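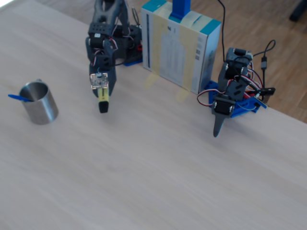

Urik desk top, oiled finish

I bought the Urik top in July to replace a glass one. It came flat in one box with 18 screws, 2 of them spares. The legs are sold separately, so I used an old pair.

The oil smelled for a week. After that it has been an easy surface to live with. Coffee wipes off if you get to it the same day. Pressing hard with a ballpoint on a single sheet does leave a dent. 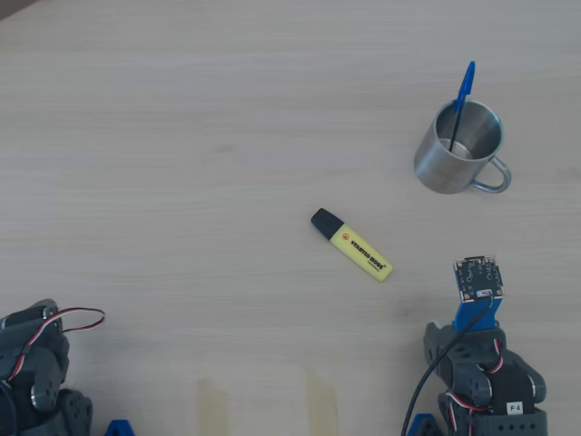
Highlighter and steel mug on the desk top.

Carkico sells a similar top for 40 less, but it is thinner and my clamp lamp slipped on it. Delivery was slow and one corner was scuffed. Urik refunded part of the price. I would buy it again.

Justinas Lill, 17th November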